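November 2018, gripper trials cont.

Swapped the smooth Lamex fingers for the knurled ones this morning. Bolts same, torque same, had to re-zero the wrist cam after becuase the new tips sit further into the view. Offset now 182, was off by 6 before. Nhi Hoàng wants both sets run on the same plates and toy food before we order more from Sumico.

Plan: 30 picks per set, round stuff first, then plate rims. Exposure left at 800 for now. Too long when the arm is moving, plates smear and the detector loses the edges.
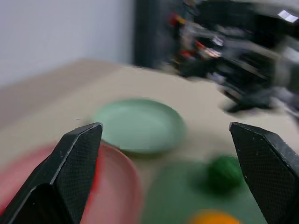 Dropping exposure means more light over the table, ask Nhi if the Ntuli lamp is free. Or slow the approach, but then the cycle time comparison with the smooth set is no good.

First tries w/ knurled: better hold on round things, less twist when lifting. Rims no better, tips too thick to get under. Might try grinding one pair down. Rukum controller threw the same force limit warning twice, cleared on restart, didnt look into it.

To do: re-run smooth set at new offset, label the finger bags, log files to shared drive.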